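Ticket 2273
Product: Zeltent meal booking
Opened by: Lleucu Jarman
Status: Waiting on customer
Priority: Normal

Wednesday's lunch list printed twice for the Gauthier dining room. The second copy had every guest set to "Carer" and no diet notes. Restarted the print service, same result.

Support: Please send the job number and the template name.

Lleucu: Job 1678, template Table List B. Page width is set to 800. The other rooms use 700.

Support: Changed to 700 and cleared the queue. Please reprint.
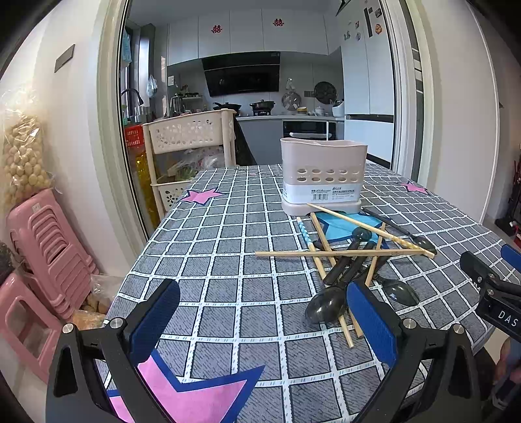

Attachment 1: Gauthier, checked tablecloth, utensils on table

Support: Did the reprint come out as one copy?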